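Dotadel Live at Tiltstead, 2-LP set with booklet

Format: 2 LPs, gatefold sleeve, 40-page booklet
Label: Kuro
Pressing: 1,202 copies, hand-numbered
Tracks: 13
Catalog section: Live recordings / Folk and song

The quartet Dotadel played the Tiltstead hall once, in October, at the end of a long tour. The concert was taped for local radio, broadcast a single time in a shortened form, and then left on the shelf. Kuro has now gone back to the original reels and put out the full evening on two records, with the songs in the order they were played.

Negin Safavi sings and plays setar. Abbas Karimi is on violin, Nazar Maksymiv on accordion and Farzad Babaei on frame drum. The radio version left out the two long instrumentals on side B and most of the talking between songs. Both are back in. The talking is in three languages and is printed in English in the booklet.

The sound is good for a hall recording of its age. The voice and violin are clear and placed close to the front. The accordion sits a little to the left and gets loud on "Heydari," the closing song on side C, where the tape was already near its limit. The engineers left that passage alone. There is light hiss in the quiet parts of side A.

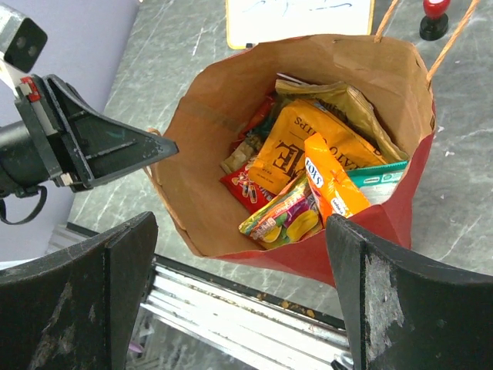
Chips and other snacks in a paper shopping bag.

Side A: five songs, starting with the short opening piece for voice and drum.
Side B: the two instrumentals.
Side C: three songs, ending with "Heydari."
Side D: three songs, including the encore.

The booklet has the lyrics in the original and in English, a list of the tour dates, and a long essay on how the group put its program together. There are also notes on the tuning of the setar, which was changed twice during the evening. You can hear the second change at the start of side C.

The records are standard-weight black vinyl in lined inner sleeves. The outer sleeve is matte card with a printed spine. A download code is included and covers all four sides as well as the radio announcer's introduction, which did not fit on the records.

Shipping and returns

Orders placed before 2:00 p.m. go out the next working day. Records are packed outside the gatefold to prevent seam splits, so the outer wrap will have been opened. If you want the copy left in its wrap, write "keep sealed" in the order notes. Split seams on sealed copies can't be claimed as damage.

We do not take requests for particular copy numbers. Limit of two per customer.

Customer comments

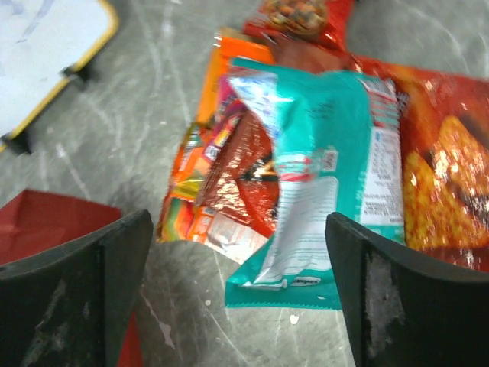
Grigoris Koutsoukos writes that his copy plays flat and quiet on all sides, but that the gap before the encore on side D is too long and he got up to lift the needle before it started. He would have liked the announcer on the vinyl and the applause cut shorter. He also asks whether the radio version will be sold separately.

There are no plans for that at present. The gap on side D is the same length as on the tape.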